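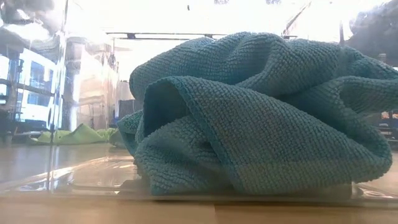

Can the second arm station be paid for out of this year's equipment line?

Most of it can. The arms and frame fit within the sum already agreed, and the spare grippers would move to next year's request.

Progress on the Prata cloth handling project, August

Work in this period went on sorting cloths between a bin and a basket with two arms at one table. The arms came from Pekska and the frame was put together here from stock lengths. We logged 571 trials against a plan of 523. The extra ones were short runs added after the gripper fingers were changed, and they are kept apart in the results sheet.

Spending is close to plan. The one overspend is on cables and mounting plates, which we had priced too low. Cloths, bins and cleaning fluid come out of consumables and cost very little. We have stopped buying cloths singly and now order them in packs of 40. 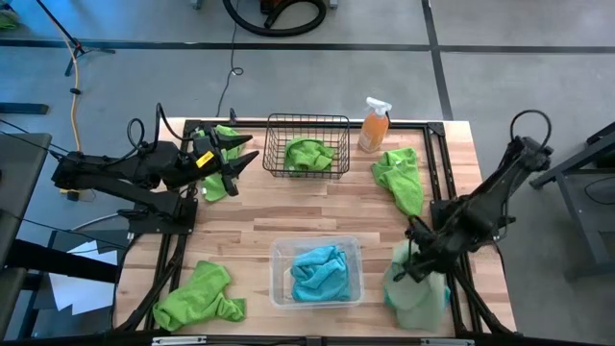
For the second station we asked for two quotes. Broritz is the cheaper on arms but wants 21 weeks for delivery. Pekska costs more and can ship from stock, and the mounts we already have would fit. We prefer Pekska for that reason, and also so that one set of spares covers both tables.

Grilau has quoted separately for the frame and worktop. Their price includes cutting but no assembly, so we have allowed nearly three days of our own time for it.

Items we still need to settle:

Floor space. A second table needs its own marked area and a power point within reach, and the electrical work has not been priced.

Service cover. The present cover runs out before the end of the project. An extension for one pair of arms is in the budget, and two pairs is not.

Grippers. Fingers wear and should be treated as a running cost from next year.

We would like a decision on the arms by the Friday before the next order round. The frame can wait until the one after.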